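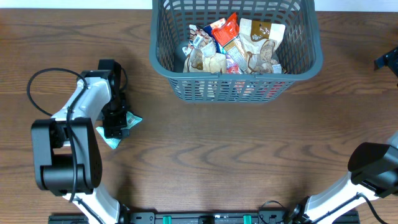 Getting the House Ready for a March

We have had a good many marches through Stulthorpe these last few years, and our kitchen table has ended up as the place where the signs get made, so people ask me how we do things. I am glad to write it down, though I warn you I go on a bit. Most of it is ordinary housekeeping with a long walk at the end of it.

Signs that last past the first corner

Use corrugated cardboard from a big box, the kind a refrigerator or a bookcase comes in, and cut it so the ridges run up and down. A sign cut the other way folds in half in the first gust coming off the river (ours did, all along MacAulay Street, and my sister had to hold hers like an open newspaper). Pencil the words in first. Everyone thinks they can judge the spacing by eye, and everyone ends up with the last two letters squeezed up against the edge like passengers on a bus.

House paint left over from a bedroom is better than markers for the big words. Give it a night to dry flat on the floor. If rain is expected, go over the whole front with clear packing tape in overlapping strips, starting from the bottom and working up, the way shingles go on a roof.

Check what the permit says about sticks before you staple anything to one. The Zokside permit last June allowed cardboard tubes and no wood at all, and we found that out the evening before with a stack of lovely pine strips all sanded and ready. Wrapping-paper tubes do very well. Flatten the top few inches, slide it between two layers of cardboard and glue the lot together under a heavy dictionary.

Getting paint off the table, and off everything else

Latex paint comes up with warm soapy water if you catch it right away. Once it has dried, lay a damp rag over the spot, leave it while you have a cup of coffee, then lift the paint with an old plastic card held nearly flat. Go with the grain on wood. For permanent marker, try a dab of rubbing alcohol on a cotton ball, but test it underneath the table first - it can take the finish right along with the ink. Banner cloth is another matter. Old flat sheets are best, washed without softener so the paint will take, and ironed. Yes, ironed! You will thank yourself when you are drawing straight lines.

The paper on the refrigerator

Whoever is staying home should have a sheet of paper with the full legal name of each person going, their date of birth, any medicine they take and when it is due. My cousin's boy has gone by a nickname since he was in diapers, and when he was held for an afternoon after the Werer Bridge march, his own aunt could not give the desk his proper first name. He was let go by suppertime with no charge, but it made a long day longer for everybody.

Put the lawyer's number on the same sheet. Horațiu Roman, who handles these things for our group, likes people to carry it on their skin as well, in ballpoint on the inside of the forearm. Phones die and paper gets lost. A little hand cream and a warm washcloth takes it off afterward.

If somebody you don't know calls the house that day and wants to know who lives there or who has gone out, take down their name and number and tell them you will call back. Then look the number up yourself. Teach the children to do the same, and the grandparents too, who are often far too polite on the telephone.

What to wear and carry

Broken-in shoes. I can't say it enough. Two pairs of socks, a thin one under a thick one, and a spare pair in a sandwich bag. Benedek Szénási carries a roll of cloth tape and has patched up more heels than I could name, including mine.

Freeze a water bottle most of the way full the night before, on its side, and top it up in the morning. Wrap it in a dish towel and you have a towel as well.

When everyone is home

Stand the signs in the hall to dry before you put them away, with the painted sides facing out so they don't stick together. Ours go flat behind the wardrobe, and the tubes go in the umbrella stand.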